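Plunau Tables – Frequently Asked Questions

Last updated 2023-11-12

What are the tables made of?
Solid wood strips, joined edge to edge and end to end. We sell one finish, a clear oil. We do not stain the wood or offer a painted version.

Will mine look like the one on the website?
Not exactly. The strips come from many boards and we lay them in the order they come to hand. If you want a more even color, write it in the order notes and Vesna Vasić in the workshop will sort the strips before gluing. There is no extra charge, but allow 2 more weeks.

Can I fold laundry or sew on it?
Yes. A lot of customers buy the table for a utility room or sewing room and never eat at it. Wait until the oil has cured, which takes three days from the date on the tag, before you put fabric on it. After that it will not mark cloth.

Why is the near edge curved? 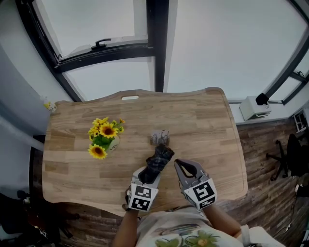

The near edge dips in so you can stand closer to your work. Most people find they lean less when folding or cutting. Strip color is the other thing we get letters about: honey, tan and pale brown next to each other is normal for this top, and so are strips of different lengths. Dark clothes show up well against it, as the crumpled black piece does – useful if you are checking for lint or loose threads. The corners are rounded too, so sleeves and sheets slide past them.

Can I order a straight edge instead?
Yes, on the Getton model only. It has the same wood and the same legs. The price is the same.

How do I clean it?
Wipe with a damp cloth and dry it right away. Use plain dish soap for grease. Don't use bleach, scouring pads or spray polish. Lint collects in grooves and can be brushed out with an old toothbrush.

Can I iron on it?
No. Heat and steam will lift the oil and may open the joints. A folded towel is not enough protection. Use an ironing board.

How often does it need oil?
Once a year for most homes. If water stops beading, do it sooner. One can of Bemitz oil covers the top twice.

How much does it cost?
455 for the top and legs, delivery not included. Legs are packed in a separate carton and may arrive a day later.

Do you sell the top alone?
Yes, but ask first. Email Dezső Antal with the height and type of base you plan to use. We can't promise the screw holes will line up with legs from another maker.

What if it arrives damaged?
Keep the packaging and send photos to Yasmine Belhaj within two days. Small dents can usually be raised at home – she will send instructions. For a split or an open joint we replace the top.

Can I visit the workshop?
By appointment. We close for the whole of June.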